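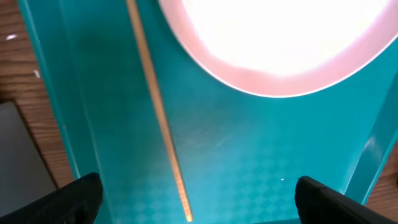 Re: Bamboo steamers, worth it or just clutter?

Posted in: Kitchen Talk > Equipment
8 replies, 226 views

tornia_tea
I keep reading that a bamboo steamer makes better dumplings than a metal one because the lid soaks up the drips. Has anyone tested this, or is it one of those things people repeat? The Belleck one is in the sale and I've got a basket insert that does the job already. I'm not keen on buying something that goes mouldy in the cupboard by February.

greyhob
It will go mouldy. Mine did. Stood it on end to dry like the leaflet said, left it two days, put it away, furry.

Marcelino Zabala
Two days isn't always enough in a cold kitchen. I've had mine for years and it lives on top of the fridge, never in a cupboard. The drip thing is true though. Metal lid on buns gives you wet patches and the skin goes gluey.

tornia_tea
Couldn't you just wrap a tea towel round the metal lid?

Marcelino Zabala
You could, and it works fairly well. Keep the ends well away from the gas.

plumduff
So the answer to the question is a tea towel, then. Saved you the money.

oldspoon
Can't agree with that. With bamboo you can stack two or three tiers and bring the lot to the table. Try that with a folding insert. Also the food doesn't stick nearly as much.

greyhob
Everything sticks to bamboo! You have to line it with paper or cabbage leaves, so the comparison is really between paper and paper.

oldspoon
Fine, I line it. I'd line metal as well. The stacking still stands.

tornia_tea
There are only two of us, so I doubt I'd stack anything. While I'm here, what about the test where you poke a chopstick in the oil and wait for bubbles? The Collado book swears by it, and I've got a plain wooden one I could use.

plumduff
I don't trust it. A damp stick will bubble at almost any heat. I did a batch of spring rolls that way and they came out like wet cardboard. Bought a Jokex thermometer, set the oil to 179 and haven't looked back.

Marcelino Zabala
Dry stick, steady small bubbles, it's been good enough for me. But if you've got a thermometer, use it.

greyhob
Has anyone checked a Jokex in boiling water? Mine read four degrees low out of the box. People believe the number because it's on a screen.

plumduff
Mine was spot on.

tornia_tea
Right, I'm leaving the steamer in the shop and trying the tea towel on Marcelino's advice. Will report back if the buns are gluey.

oldspoon
They will be.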